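Do readers finish short science fiction? Project report, Gollcombe reading group module

2. What we did

We gave the Tundier anthology (264 pages) to students in Gollcombe and Cloltdale in June and asked them to mark where they stopped. The course notes claim that short stories hold people better than novels do. I doubted it, and I still do.

"The Salt Clerk of Sqalli" did worst. Five readers gave up before the flood, which comes almost 300 lines in. Most said they were reading in bed, so tiredness may explain as much as the prose does.

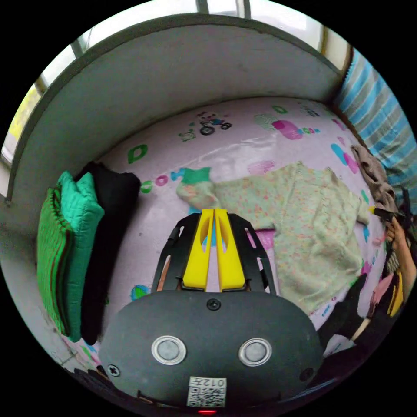
3. Problems with the results

Readers marked their own stopping points, and I suspect a few flattered themselves. The Cloltdale copies also lacked the afterword, a loss of 1,120 words, so the two groups did not read the same book. I would not use these figures to praise or blame any author. The supervisor's suggested title, "Why Short Fiction Works", has been dropped.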